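Going to council meetings

I have now been to two council meetings in Ovalberg, which is two more than I managed in the first eleven years of living here. I went because of the Shevchuk Street rezoning. I kept going after that item was put off, partly out of stubbornness.

The short version of the rezoning is that the old feed store lot would go from light commercial to mixed use, four storeys, with parking behind. The staff report runs to 121 pages. I read it over three evenings at the kitchen table, and I don't think many people around the horseshoe had done the same. One councillor asked whether there would be a traffic study. The traffic study is Appendix C. It has maps in colour.

I don't have a strong view on the building itself. Four storeys seems fine to me on a street with a bus. What bothers me is how the thing has been handled. Notice letters went out to people within 60 metres, so the families across the creek, who will get most of the cut-through cars, heard about it from a sign on a fence. Then the hearing was set for 4 p.m. in August, when half the neighbourhood is at the lake and the other half is at work. I took the afternoon off without pay. The woman beside me had her two grandkids with her and a bag of grapes.

Baiba Liepiņa chaired, and I'll give her credit. She kept people to their five minutes and cut off her own side as quickly as the other one. I didn't vote for her and probably won't next time, mainly over the arena money, but she runs a decent meeting.

Conall Ó Dubhghaill was another matter. He represents my ward. He spent most of his time telling us that anyone with concerns was against housing, full stop, and that he was tired of hearing from "the same voices." I had never spoken at a meeting in my life. When I got up I asked why the letters only went as far as 60 metres, and he said that was a question for staff. Staff said the distance was set by council. So I asked him again and my time was up.

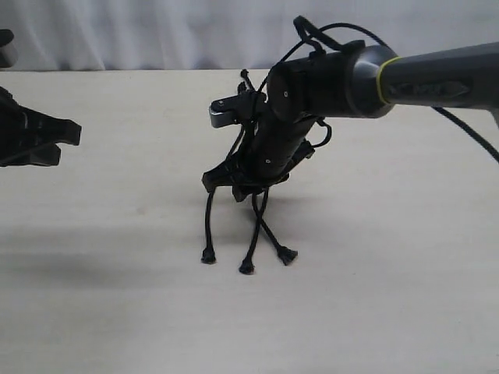

Gripper and wrist, hanging over the table.

I wrote to him afterwards. I kept it polite and under a page. I asked for two things: a wider notice area for anything over three storeys, and hearings held at night. I got an automatic reply thanking me for my interest in the budget survey. I sent it again and got the same one. I have since phoned his office, and a nice young fellow there took my number down and read it back to me wrong. I corrected him.

The second meeting was at 7 p.m., so it can be done. The gallery had 91 people in it by the clerk's count, with a few more standing out by the coat racks. Rezoning was fifth on the agenda. First we had a presentation on the new garbage carts, then a long back and forth over whether to rename the Plutia footbridge, which went nowhere. Just after ten a motion came to defer Shevchuk Street until the fall. It passed without debate. Most of the people who had come for it were still in their seats, and you could hear them all picking up their jackets at once.

I don't think there was anything crooked in it. I think they were tired and it was late, and putting it off was easier than voting in front of a full room. But if you run for council, sitting there until the end is the job. They could have moved it up the list. A man behind me asked for exactly that at the start of the evening and was told the agenda had already been adopted.

A few practical notes for anyone thinking of going. The side door on Wirker Avenue is the one that stays open after five. You have to register by noon the day before if you want to speak, and the online form doesn't work on my phone, so call the clerk. Bring a sweater. The agenda package goes up on the town website under "Governance," not under "Meetings," and the appendices are a separate download.

I'll post the new date when they set one. If you live across the creek and never got a letter, send me a note with your street. I'm putting together a list for the clerk, and so far it's mostly Alder Court.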